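Compte rendu de la réunion des riverains, mai
Rédigé par moi, avec mes notes pleines de ratures, soyez indulgents ! 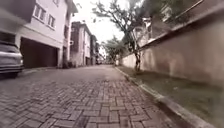
Gerrit Modise a demandé d'emblée si on allait encore passer la soirée sur la fête de la rue, vu que le composteur attend depuis l'automne. Bon, on a donc inversé l'ordre du jour.

Composteur : le devis de Curnlow est arrivé (enfin !), 3833 euros pour les quatre bacs, pose comprise. Ça a un peu toussé dans la salle. Ngubane propose moins cher mais sans couvercles, et moi les rats, merci bien. On garde Curnlow, vote à main levée, 9 pour, 4 contre. Je leur écris avant vendredi.

Fête : on reste sur le repas partagé, chacun apporte un plat et ses couverts. J'avais prévu 40 chaises, Gerrit trouve que c'est juste, on verra avec l'école si elle nous prête des bancs. Pour la musique, le duo Kimo est d'accord, à condition d'arrêter à 22 h (ça m'arrange, je me lève tôt). Longue discussion sur les lampions, que je vous épargne.

Boîte à livres : elle déborde de vieux guides de voyage. Je trie samedi matin et j'emporte le surplus à la ressourcerie Illovier. Si vous tenez à un titre, passez avant !

Divers : la clé du local est toujours introuvable. Regardez dans vos poches de manteau, s'il vous plaît.

Prochaine réunion à 19 h, même salle, date à confirmer par mail.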